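Robot Wipes a Countertop, and Fanamdale Turns Out to Watch

FANAMDALE, Mon 7 April. The most popular attraction at the Redatik open day was a sponge.

It was green, it was the kind sold next to the dish soap, and it was held by a robot arm that costs more than most of the kitchens it might someday clean. Visitors stood three deep for a look. Several filmed the whole thing on their phones, and one man asked whether it did ovens.

Redatik, which rents the back half of the old Wendine furniture works on the east side of town, opened its doors for the first time since moving in last November. The company builds and trains robot arms for jobs it describes in its brochure as "surface care." Everyone else in the building calls it wiping.

"We had a longer name for it," said Vilja Koivisto, who runs the demonstration lab. "Then my mother asked me what I did all day and I had to practice saying it."

The lab occupies a corner of the shop floor. On the aluminum bench lay a glossy marble-patterned slab, the sort of thing you would lean on at a party while pretending to know about wine. The arm had been given one job, and that was to go over it with the sponge.
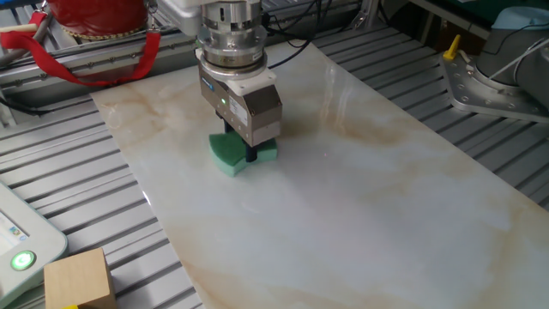 The gripper holds a kitchen sponge to the slab at Redatik's open day.

According to Koivisto, a shiny surface is a mean thing to hand a robot. Overhead lights bounce off it, the veins in the pattern can pass for dirt, and dirt can pass for the veins. Then there is the matter of how hard to push. Too little and the sponge skates along doing nothing, a technique familiar to anyone who has shared an apartment. Too much and it folds up under the fingers.

The company says its arms went through 1,111 practice wipes over the winter. Asked how many sponges that took, Koivisto said she would have to look at the receipts, and that she would prefer not to.

Brock Cloutier, the firm's sales manager, gave the welcome speech from the top of a stepladder. He told the crowd that the wiping robot would be in hotels, cafeterias and hospitals "sooner than you think." A voice from the back asked how soon he thought they thought. Cloutier said that was a good question and moved along to the coffee.

The coffee was excellent. It was poured by Pilar Farías, who owns the lunch counter across the road and had been hired for the day. Farías has wiped down a counter every working morning for many years, and she watched the arm with the expression of someone grading a test.

"It's careful, I'll give it that," she said. "My nephew is not careful. But my nephew can also carry a tray."

She was invited to step up for a closer view and took it, dish towel still over her shoulder. Koivisto talked her through how the arm plans its path across the slab. Farías wanted to know who rinses the sponge. For now, Koivisto said, a person does.

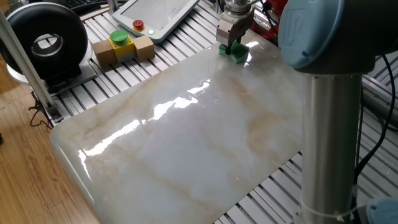

Sponge on slab, seen past the elbow of one of the lab's arms.

Not everyone had come for the engineering. Heikki Hyvönen, a retired cabinetmaker who worked in the building when it still turned out dining sets, said he mainly wanted to see what they had done with the place. He approved of the floor. He was cooler on the bench, which he said had too many grooves in it and would be a nuisance to sweep.

"You want the machine to clean something, have it clean that," he said, pointing to the slots.

Koivisto wrote this down. Hyvönen looked pleased and stayed for 2 more demonstrations.

The afternoon program was aimed at schools. Brayden Landry, who teaches shop at the middle school, brought a class that had been promised robots and, by the sound of the bus, had been expecting something with lasers. There was some grumbling when the sponge was introduced. It faded once the students were allowed to ask questions, most of which concerned whether the arm could throw things. It could not be made to throw things. Landry thanked the staff for being firm on the point.

One student asked why the company didn't just buy a flat mop. The question was referred to Cloutier, who was on the phone.

Corners came up a lot, too. The middle of a counter is easy enough, Koivisto told the class, and a corner is where you find out what you've built. The sponge has to get right out to the edge without slipping off it, and because a sponge bends, no two tries look quite alike. Landry said he could get a week of lessons out of that. His class did not appear to hear him. 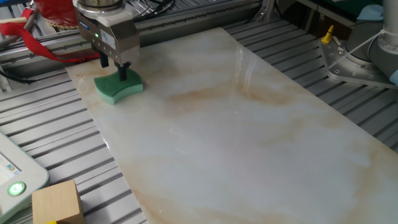
Out at the corner of the slab, where Koivisto says the hard part starts.

There was business done as well, if not a great deal of it. Leclerc, a regional supplier of cafeteria equipment, sent three people, who took notes, asked about cleaning chemicals and left with a folder each. Cloutier called the talks "very warm." The Leclerc party called them a first visit.

Redatik would not give a price for a finished system or a date when one might be for sale. It did say that it plans to try an arm after hours in a working cafeteria before the end of the year, with a member of staff standing by. That employee's duties have not been set out in full, though Farías guessed they would include wiping whatever the robot missed.

Town officials said the open day drew a bigger crowd than the last two ribbon cuttings combined. Redatik had printed 1,000 visitor badges, which proved optimistic, and the leftovers will be kept for next time. The company hopes to hold another open day in November, when Koivisto expects to have moved on to stovetops.

School groups can ask for a place by calling the Redatik front desk. Closed shoes are required, and visitors are asked to keep their drinks off the demonstration counter.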